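Section 4: Setting up your Mabula for its first tabletop job

By now both arms should be bolted on and the Ondoma controller should be showing a steady light, so well done - that's the fiddly part behind you. Take your time with this next bit and put the kettle on if you like.

1. Roll the base up to the long side of the table and lock both castors.

2. Check that each arm cable hangs in an easy loop with a bit of slack at the wrist. A cable pulled tight will trip the joint sensor, and you'll be back at step 1 before you know it.

3. On the controller, choose Practice, then Pick Up and Hold. Leave the speed at 60 until you and the Mabula have got used to one another.

4. Start with something light and unbreakable. Plastic bowls are lovely for this, and the gripper copes well with a rim.
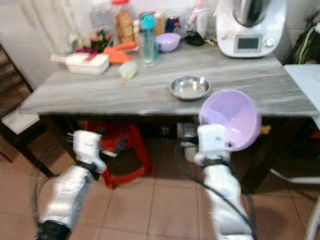

Fig. 4-2. Right gripper holding a plastic bowl at the table's near edge, left gripper empty.

5. When you're happy with the hold, press Lower and let the arm set the bowl down in its own good time.

6. Repeat with the other arm, and save both holds under a name you'll remember.

Note: You don't have to clear away every jar and bottle for practice, but do move anything you'd be sorry to see knocked over.

Caution: Never load a gripper with more than 500 grams. If the controller shows code 544, press Stop and wait for both arms to settle before you reach in - please don't try to tug the item free.

Owners with the older Tultwood grip pads should swap them before going on to Section 5.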